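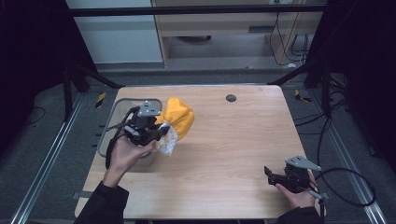 Visiting the handling demonstration at the Brurkar open day: what should a group organiser know?

Posted in: Lastemstead Community Help > Outings and Public Events

Posted by Birkmont Seniors Outings Desk

Our organisation is considering a group visit to the Brurkar open day at the Rathore Building, Lastemstead, on 30th August. The program lists a tour of the ground floor, a talk, and a demonstration described only as "two-handed table work with hand-held grippers". Members have asked whether this last item is suitable for people with no technical background, and the program does not provide enough detail for us to advise them.

We would be grateful for guidance on the following matters from any group that attended the June session.

First, is the demonstration performed by a robot or by a person? Several members have expressed interest on the understanding that they will see a robot, and we would prefer that they not be disappointed on arrival.

Second, can the work be followed from a seated position? Of the 43 members who have registered interest, a number cannot stand for an extended period, and two use wheelchairs.

Third, are visitors permitted to handle the equipment, and if so, is a signed form required in advance?

Our hired coach seats 49, so a small number of places may be offered to residents outside the organisation once the above is settled. Please do not request a place in this thread. Those enquiries should be directed to the desk in the usual manner.

Posted by Lastemstead Adult Learning Centre

The Centre took a group to the June session and offers the following in response. Arrangements may have changed in the meantime, and the organisers should be contacted for confirmation.

Regarding the first matter, the table work is carried out by a person. The operator holds a black gripper in each hand and uses the jaws in place of fingers, so that everything on the table is picked up, held and put down through the grippers. The tasks are ordinary household ones. A typical example is a mustard-yellow cloth with a crumpled plastic bag attached, one gripper closed on the bag above a mesh wastebasket while the cloth hangs out to the side. The presenter explained to our group that recordings of this kind of work are used in teaching robots to do the same. A separate robot arm was operating in the next bay for part of the afternoon, but it was not included in the tour and was visible only from the corridor. Members who are attending chiefly to see a robot in motion should be told this before they commit.

The work is suitable for a general audience. No technical knowledge was assumed, and the questions from our group were mostly practical ones: how tiring the grippers are to hold, whether thin plastic is harder to grasp than fabric, and what happens when an item is dropped. The answer to the last was that the item is picked up and the task begun again. Several of our learners remarked that they had not considered how much the fingertips do when a bag is separated from a piece of cloth, and the talk which followed was better attended as a result.

Regarding the second matter, the view is the weakest part of the arrangement. The table stands inside a dark metal rig with a crossbar and braces, and black curtains are drawn on both sides. Visitors can therefore see in only from certain positions. In June the front places were allocated to seated visitors and wheelchair users, and the remainder stood behind. A screen on the opposite wall showed the tabletop from above, which most of our group ended up watching. The floor is carpeted and level throughout, but cables run across it beside the rig, and visitors were asked to remain behind a marked line for that reason. Wheelchair users should have no difficulty provided they enter by the rear door of the room. The front door opens against the curtain.

Groups were admitted in parties of no more than 12 at a time, and each party remained for approximately a quarter of an hour. A group the size of yours would be divided into four. It is advisable to decide the parties on the coach, as the corridor is narrow and there is no seating in it.

Regarding the third matter, handling was permitted at the end of the session, at a different table with a spare pair of grippers. No form was required of adults. Long sleeves were to be pushed back and bracelets removed. The trigger action is light, but members with arthritis in the hands may find the weight uncomfortable after a minute or so, and may rest the lower part of the gripper on the table while they try it.

Two further points may be of use. The café in the Rathore Building closes before the last demonstration — refreshments should be taken on arrival. Coaches may not wait at the entrance, and ours was directed to the overflow area behind the tennis courts, a walk of 200 metres on an uneven path. Drop-off at the door is allowed if the driver telephones ahead.

Posted by Route 367 Rider

Cannot comment on the demonstration as I did not go in. The 367 bus stops directly opposite the Rathore Building and is a low-floor service, which may suit your wheelchair users better than the path from the coach area. Check the timetable, as the last one back towards Birkmont is earlier than you would expect.

Posted by Birkmont Seniors Outings Desk

The desk thanks both respondents. The bus information has been passed to the two members concerned.

The organisers have now confirmed in writing that parties will again be limited to 12, that chairs will be placed at the front for those who request them, and that the overhead screen will be in use. They were unable to confirm whether the robot arm in the neighbouring bay will be running. The notice to members has been amended accordingly and describes the item as a demonstration by a human operator using hand-held grippers.

One matter remains open. If any group has attended with members who use hearing aids, advice on whether the talk was amplified would be appreciated.

Posted by Lastemstead Adult Learning Centre

The talk was amplified. The demonstration was not, and the presenter spoke while facing the table. We would suggest that members with hearing aids be placed in the first party, when the corridor is quieter, and that the presenter be asked at the outset to turn towards the visitors when speaking.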